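3.2 Student task setup

The course project used one bimanual station, which the students named Hinoneck. Two arms share a rail at the front of a walled work surface, and each arm has a two-finger gripper. Teams of two took turns at the controls during the August session. Each team chose its own objects and wrote a short task sheet before recording. The wire task was proposed by the Durneo team, who wanted something that bends, catches on itself and has no fixed shape. Clothing, trays and baskets from the sorting task shared the same surface (Figure 4).
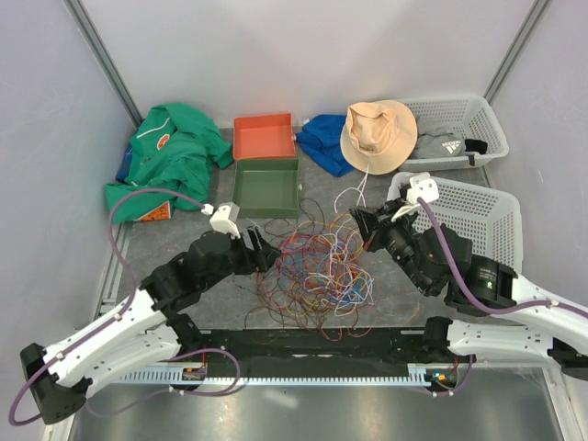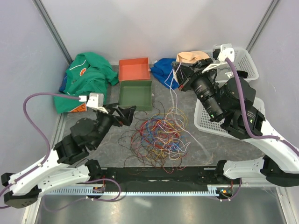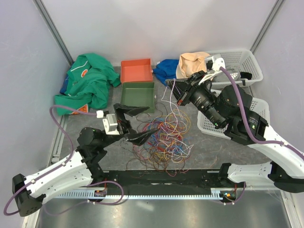
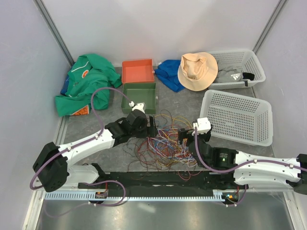 Figure 4. The Hinoneck station with the wire bundle between the two arms. Garments and two trays are toward the back; the baskets are on the right.

Over the session the teams recorded 1498 attempts across 19 tasks, of which 99 were wire attempts. An attempt was kept if both arms stayed within their limits and the operator marked the end by hand. We dropped 11 wire attempts under this rule — most of them for a missing end mark. Operators were told to work slowly and to let go of a strand if it pulled tight. Task sheets were stored with the recordings and were not edited later, so the wording differs from team to team.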